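Cukex subfloor moisture readings, release 2

README and data card
Last revised March 21, 2023
Maintainer: Venla Salminen
Field lead: Saron Moges

Summary

Cukex is a set of time series of timber moisture content, air temperature and relative humidity taken beneath suspended timber floors in the Alholm district. It covers 31 houses and 209 sensor positions. Readings were logged every 20 minutes. The set was put together to study how subfloor ventilation affects moisture in bearers and joists, and is released for anyone working on drying models, vent sizing or condensation risk under floors.

Release 2 replaces the first release completely. The two should not be merged, as the position codes were reissued and a code that appears in both may refer to different timbers.

What is in the archive

readings/ holds one CSV file per house. houses.csv holds one row per house, with construction details. positions.csv holds one row per sensor position. vents.csv lists each wall vent, its free area and its state at each visit. notes/ holds the field notes as plain text, typed up from paper. tools/ holds the Bạch correction script and a small loader.

All files are UTF-8 with Unix line endings. Decimal points are used throughout. Missing values are empty cells; there are no sentinel values such as -999, although the first release had them and old scripts may still test for them.

Columns in the readings files

time_utc: start of the logging interval, ISO format. Local time is not supplied.
pos: position code, matching positions.csv.
r_kohm: electrical resistance between the two pins, in kilohms, as logged.
t_air: air temperature beside the timber, degrees Celsius.
rh: relative humidity beside the timber, per cent.
mc_raw: moisture content from the logger's own built-in curve, per cent of dry mass.
mc: moisture content after species and temperature correction, per cent of dry mass.
flag: quality flag, see below.

Most users will want mc and flag and can ignore mc_raw. The resistance column is kept so that the correction can be redone with other coefficients.

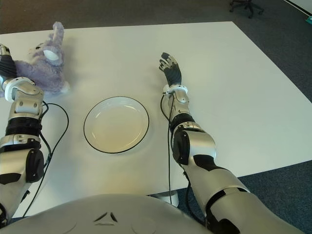 Sensor positions

Each house has at least one position on a bearer close to an external wall, one on a bearer near the middle of the plan, and one on a joist. Beyond that the layout follows access. Houses with low clearance have fewer positions and these tend to cluster near the access hatch. This is the largest known bias in the set and should be kept in mind when averaging across a house. positions.csv gives the distance to the nearest vent and to the nearest external wall in millimetres, measured by tape.

Pins are insulated along the shank and read at the tip only. They were driven across the grain on the side face of the member, clear of knots and checks where possible. Where it was not possible the column defect is set to y. Aranka Veres reviewed every such position from the field photographs and reclassified several; her decisions are in notes/defects.txt.

Correction for species and temperature

Pin resistance depends on timber species and temperature as well as moisture. The Bạch script applies the temperature correction first and the species correction second. The order matters, and reversing it gives values that drift with the season. Species was identified by a timber grader from offcuts or from shavings taken at the pin holes. Where only the group could be named (hardwood, unspecified; softwood, unspecified) the group coefficient is used and species_conf in positions.csv is set to low.

Corrected values are least reliable at the two ends of the range. In very dry timber the resistance approaches the limit of the logger input and small leakage currents dominate. Above fibre saturation the relation between resistance and moisture flattens out, and mc should be read as "wet" and not as a measured quantity. The script caps values in this region and sets the flag to S.

Preservative-treated members are a separate problem. Some waterborne treatments leave salts in the timber that lower the resistance, so the reading comes out too high. Known treated members have treated set to y. No correction has been attempted for these.

Quality flags

G: good, no issue found.
S: saturated, value capped.
D: dry limit, resistance above the usable input range.
C: contact suspect, usually a loose pin. Marked by hand after checking for sudden jumps with no matching change in rh.
V: visit in progress. The hatch was open and someone was under the floor.
X: do not use.

Rows flagged V are real readings, but the air values are disturbed for some hours afterwards - the flag covers the visit only and the recovery period is left to the user's judgement. Visit start and end times are given in notes/visits.txt.
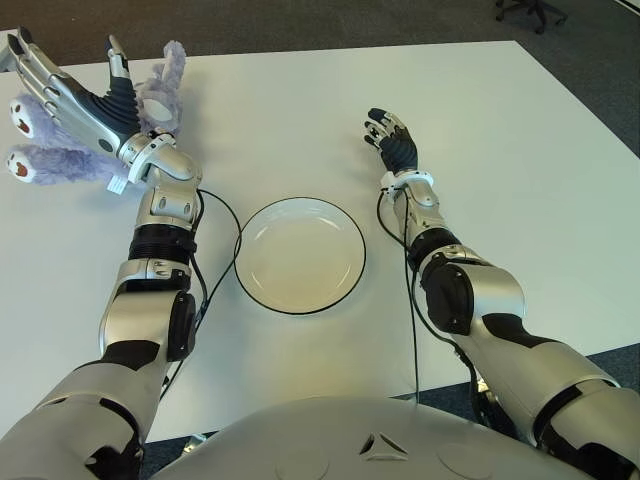 Figure 2. White table viewed from above, robot arms at left and right.

Construction details in houses.csv

The columns cover wall type, floor type, ground cover, clearance at the lowest and highest points, age band and whether underfloor insulation is fitted. Ground cover is one of bare, sheet or slab. "Sheet" means a polyethylene ground cover over most of the area, and laps and edges were seldom sealed. Age is banded to avoid identifying houses. Street addresses and coordinates have been removed, and the position drawings were rotated by an arbitrary multiple of ninety degrees. Orientation is therefore not recoverable, and questions about solar exposure of individual walls can't be answered with this set.

Owners gave written consent to publication in this form. If you believe you can identify a house, please tell the maintainer and do not publish the link.

Known problems

Clocks. One batch of loggers lost time slowly between visits. Kwan-ho Tseng resynchronised the series against visit times, assuming a constant rate of drift. Affected positions have clock_adj set to y. The adjustment is good enough for daily averages and should be treated with care for anything finer.

Humidity sensors. Capacitive sensors that spent long periods near saturation tend to read high afterwards. A spot check with a reference instrument was made at each visit and is listed in notes/visits.txt. No offset was applied to rh.

Gaps. Most gaps come from flat batteries. They are more common in the colder months, when the wettest readings also occur, so a plain average over available rows is biased towards dry conditions. The loader has an option to average by calendar week first.

Vents. The free area in vents.csv is the maker's figure where a maker could be identified and a measured one otherwise. Garden beds and paving built up against the wall reduce it, and the state column (clear, partial, blocked) was judged by eye by whoever made the visit.

Changes from the first release

Position codes reissued. Sentinel values removed. Temperature correction now uses air temperature averaged over the preceding hours, which suits the lag in thick bearers better than the instantaneous value. Two duplicate series deleted. The field notes have been added in full apart from names and telephone numbers.

Uses we advise against

The set is not suitable for setting pass or fail limits for building inspections. It says nothing about termite activity or decay, neither of which was surveyed. Results should not be carried over to concrete slab-on-ground houses, and some caution is needed in drier inland climates.

Using the tools

The scripts need Python and pandas. Run the loader from the top folder of the archive, as paths are relative. To redo the correction with your own coefficients, copy tools/coeffs.csv, edit the copy and pass its name to the script. The output goes to a new folder and the supplied files are left untouched.

Support and contact

Loggers and calibration blocks were supplied by Bisness on loan. Nigel Stockdale handled the block measurements and can answer questions on the resistance readings. Corrections to the data should go to Venla Salminen with the position code and the time range. The next correction file is planned for May and will be issued as a patch to readings/ only, with the other folders unchanged.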